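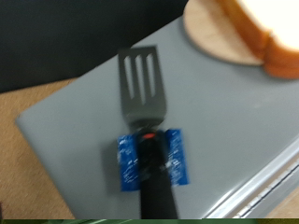

MERRICK, 2018-01-04 — I've been wanting to write this one since October, so please forgive me if I sound a little excited! Ollunent, my small kitchen shop, is opening a lending shelf at our Trikwood location, and anyone who lives in Merrick can borrow from it for free. It works like a library, except that you come home with a waffle iron. The everyday stuff is going on the shelf too, like the slotted spatula with the dark gray head and three long slots, the one with the little red-orange dot where the handle starts. I reach for a turner like that when I'm making eggs, and I know plenty of people getting by with a fork.

The Lending Shelf opens with 600 items, and you can keep whatever you borrow for 30 days. You need a Merrick address and a card, and we'll make you the card at the counter while you wait. There's no deposit on hand tools. Anything with a plug has a small deposit that you get back when the item comes home in one piece (crumbs are forgivable, missing racks less so).

Why we're doing it

I sell kitchen things for a living, so lending them out may sound like a strange business plan. But I talk with customers all day long, and so many of them are setting up a first apartment, or feeding a houseful for one week of the year, or trying to decide if they'd ever use a countertop oven enough to give up the space for it. I'd much prefer they find that out at home, with their own frozen pizza, than from me waving my arms next to a box.

The shelf takes up the back half of the store. All together we have 1268 square feet, and yes, moving the stockpots was as loud as you're imagining. Drudwood, the housewares supplier we've bought from since we opened, gave us a very kind price on the first batch of bakeware and hand tools. The rest came out of our own stock or was dropped off by customers over the fall. Thank you, all of you — the pie tins alone filled a table.

Toaster ovens are what people have asked for most. The kind I like for lending is simple: a wire rack, a crumb tray underneath, a couple of knobs on the right and a door that folds all the way down so you can get in there with a sponge. If you've never owned one, start with toast and then try roasting a few carrots. You'll be hooked.

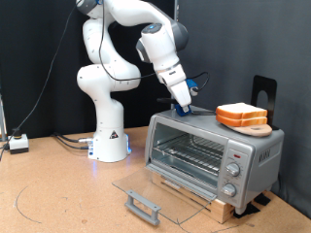
How to borrow

Stop by any day the store is open and head for the back. Pick your item, bring it to the counter, and we'll write it in the book. You can have up to three things out at once. Please wash hand tools before you return them, and let anything electric cool down fully and empty the crumbs before you pack it up. If something breaks, just tell us. We would so much sooner fix a loose handle than have you hide it in a closet!

We already have 189 people on the sign-up list, so the popular items will have a wait at first. You can put your name down for those at the counter or by phone.

Donations

We're still taking clean, working kitchen tools. Right now I'm hoping for muffin pans, colanders and measuring cups. No knives, please, and no nonstick pans that have started to peel.

Contact: Ollunent Kitchen Shop, Trikwood, Merrick. Reporters are welcome to come by, and I'll put the coffee on.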